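Laundry Operative (Soft Furnishings and Toys)
Cestholm Household Hire, Travville depot

Reference: 97/LO
Hours: 37.5 per week, early shift
Contract: permanent, subject to a probation period
Reports to: Rekha Upadhyay, Depot Supervisor
Closing date: end of March

About the post

Cestholm hires out household goods to nurseries, family centres and short-let properties. Items come back to the Travville depot at the end of each hire and are sorted, cleaned, checked and repacked before they go out again. The depot handles up to 2000 textile items a month, including curtains, cot bedding, cushion covers, play mats and soft toys. Hard goods are dealt with at our Kamath Road site and do not form part of this post.

The post holder will work in the wash room and the adjoining folding area. Shifts start at 6.30 am and finish at 2.30 pm with an unpaid break of half an hour. There is no night work. Overtime is offered in the weeks before school terms begin and is voluntary.

Main duties

1. Receive returned stock, check each bag against its hire note and record shortages.
2. Sort items by fibre, colour and care label. Items without a readable label go to the supervisor.
3. Inspect seams, zips and fastenings before washing. Set aside anything with loose stuffing or detached parts.
4. Load and unload front-loading machines, select the programme given on the wash sheet and enter start and finish times.

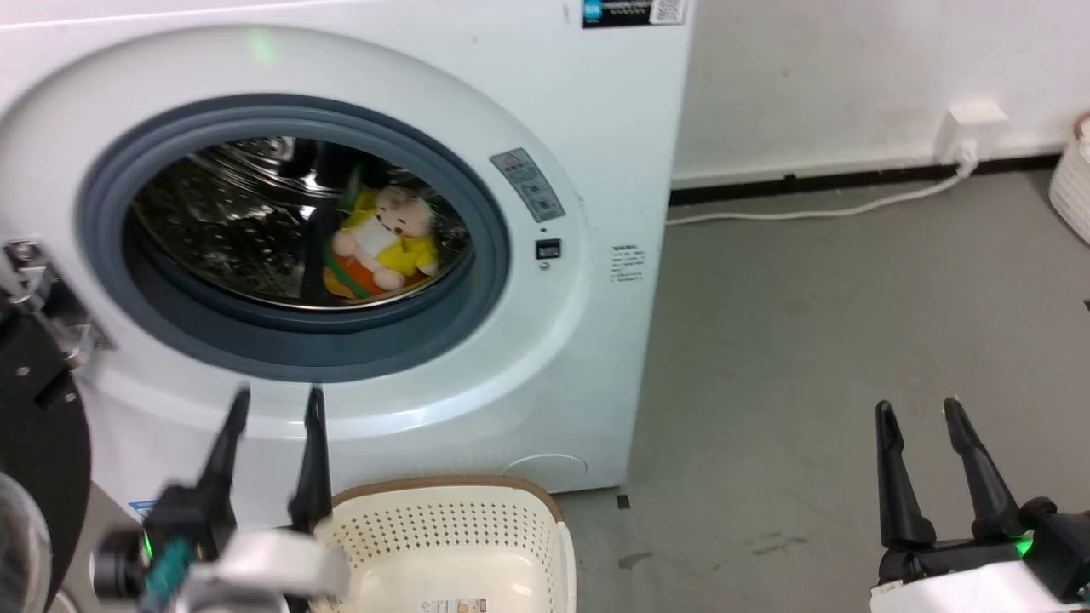
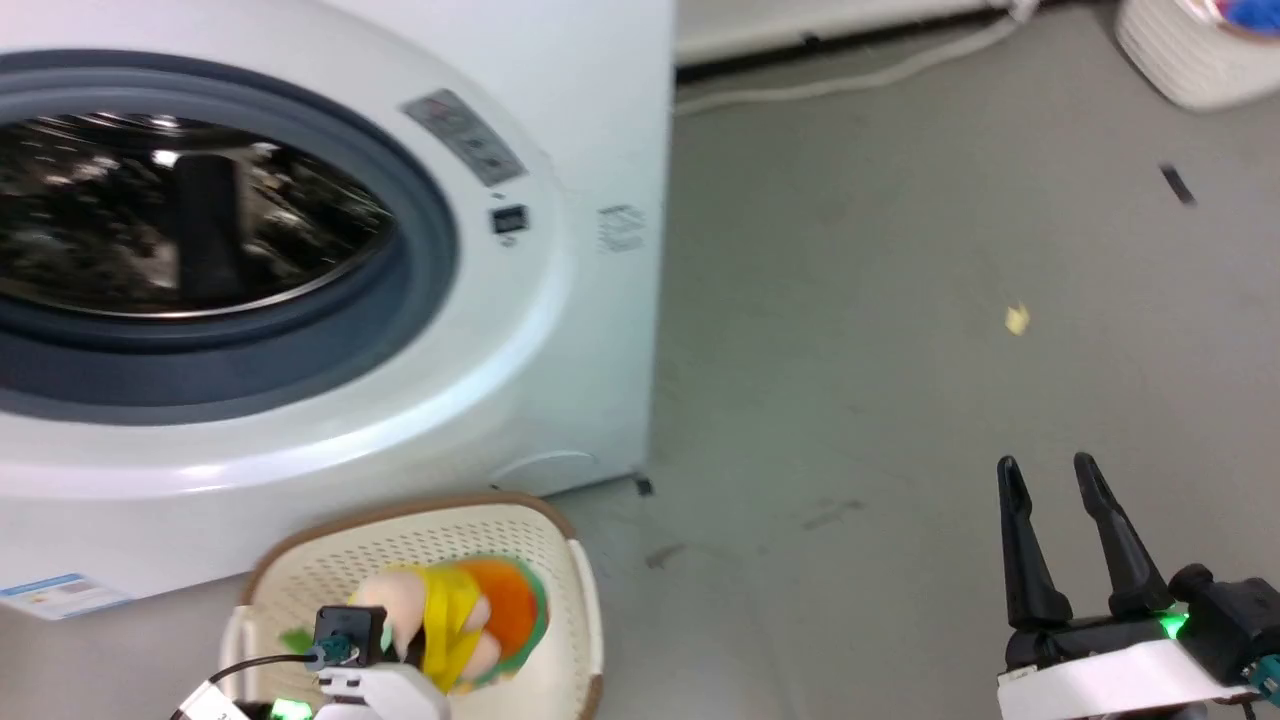

5. Wipe door seals and leave doors ajar at the end of the shift. Clean filters according to the rota on the wash room wall.
6. Dry, press and fold to the sizes given in the packing guide.
7. Complete the batch record in Skistitz, our stock system. Training in Skistitz is given during the first week.
8. Report faults, leaks and error codes to the supervisor. Operatives do not carry out repairs.

Person specification

Essential:
Ability to read and follow written wash instructions in English.
Basic numeracy, sufficient to weigh loads and measure detergent.
Able to stand for most of a shift and to move wheeled cages on level floors.
Good colour vision or a reliable method of distinguishing colours when sorting.
Punctual attendance at an early start.

Desirable:
Previous work in a laundry, hotel linen room, care home or dry cleaner.
Knowledge of standard textile care symbols.
Experience of entering stock records on a tablet or desktop computer.
Minor sewing repairs by hand.

No formal qualifications are required. Applicants with skin conditions affected by detergents should mention this at interview so that suitable gloves and products can be arranged.

Pay and conditions

Pay is at point 8 of the Cestholm operative scale, reviewed each year. The current scale is sent with the application form. Annual leave is 25 days plus public holidays. Overalls, gloves and safety shoes are supplied. The depot is served by the 87 bus, which stops at the main gate, and there is free parking for staff at the rear. A locker is provided.

How to apply

Request an application form from the depot office, quoting the reference above. CVs may be attached but are not accepted in place of the form. Two references are required, one of which should be from the most recent employer or, for applicants without recent employment, from a tutor or support worker.

Shortlisted applicants will be invited to an interview of half an hour followed by a short practical test, in which a mixed bag of textiles is to be sorted into loads using the care labels. Please bring proof of right to work in the UK.

Questions about the duties may be put to Rekha Upadhyay at the depot between 10 am and noon.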